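Report on the Visit to the Jitaru Bakery, Cevunitz

Members of the Mavitz Adult Education Association visited the Jitaru bakery in Cevunitz on a Friday in October. The visit formed part of the autumn program on local food production and was open to all members enrolled in the bread and grain course. The group traveled by regional bus and was received at the side entrance at 8:30 a.m. by the production manager, Teodor Surdu.

Mr. Surdu opened with a short account of the company. Jitaru began as a village bakery supplying a single shop and moved to its present building when the old premises became too small for a second oven. It now delivers to 429 customers, among them schools, hospital kitchens and independent grocers. Most of the flour comes from the Golto mill, which grinds wheat and rye from farms in the valley.

Visitors were asked to remove jewelry and to put on coats and hair covers before entering the production area. The tour followed the order of work, starting in the flour store. Mr. Surdu explained that each delivery is sampled before it is released, and that a change in the harvest can require a change in the amount of water used in the dough. The bakers record these changes by hand in a ledger kept beside the mixers. Several members asked to see it and were shown the pages for the current week.

The group then moved to the mixing room. Jitaru keeps two sourdough cultures, one for rye bread and one for wheat, and both are refreshed every day, including holidays. The rye dough rests for five hours before shaping. Wheat dough for rolls and buns is handled separately and is divided by machine, while the large round loaves are still shaped by hand. A baker demonstrated the shaping of a rye loaf and invited members to try. The results varied widely, and the finished loaves were put through the oven with the regular batch.

The oven hall was the warmest and loudest part of the tour. There are four deck ovens, of which the oldest is reserved for rye. Mr. Surdu described how heat from the flues is used to warm the proofing rooms, a change that has reduced the bakery's gas use by about a fifth. He noted that the main baking is finished before sunrise - visitors arriving at 8:30 see only the last of it. 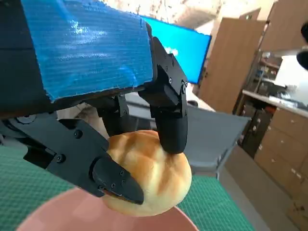

A golden-brown bun at the Jitaru bakery, Cevunitz.

After the tour, the group was served coffee and fresh bread in the staff dining room. Questions turned mainly to training and prices. Mr. Surdu stated that the bakery takes on two apprentices each year and that night work remains the chief difficulty in finding applicants. On prices, he said that energy had been a greater concern than flour over the past year.

The Association thanks Mr. Surdu and the staff of Jitaru for their time and hospitality. A visit to the Golto mill is being arranged for the spring term. Members who wish to attend should leave their names at the Mavitz office, where copies of the rye bread recipe are also available.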